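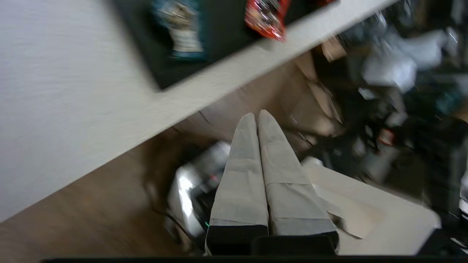 Ulell Rovers Baseball Club

Ulell Rovers is an amateur baseball club based in the town of Ulell. The club plays its home games at Foulkes Field, a ground with 1,043 seats, and takes part in the Protis League, a regional competition of eight teams. Its colours are green and white.

History

The club was formed when two smaller teams, Ulell Town and Foulkes Athletic, decided to share one ground and one coaching staff. In its first years it finished mostly in the lower half of the table. The first league title came after a season in which the team won 57 games — still the club record — and lost the final series only once it had already secured first place.

A second title followed four years later. After it several older players retired, and the club went down to the second division for one season before it returned.

Ground

Foulkes Field lies on the north side of the town, next to the railway. The distance from home plate to the left field fence is 104 metres, and the right field is a little shorter. The main stand was covered with a new roof when the club signed a sponsorship agreement with Flodex. The clubhouse behind the stand is open to visitors on match days, and hot drinks are sold there from one hour before the first pitch.

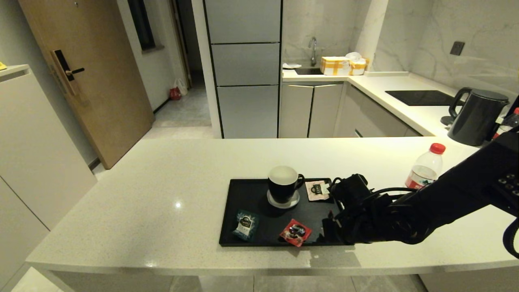 A black mug and packets of tea on a serving tray.

Season and support

The season begins in April and ends in September. Each team meets every other team in series of three games. Attendance is usually modest, with an average of 293 people in the most recent season. Games against the neighbouring clubs draw more spectators — especially the last home series, which is played in the evening.

See also
Protis League
Foulkes Field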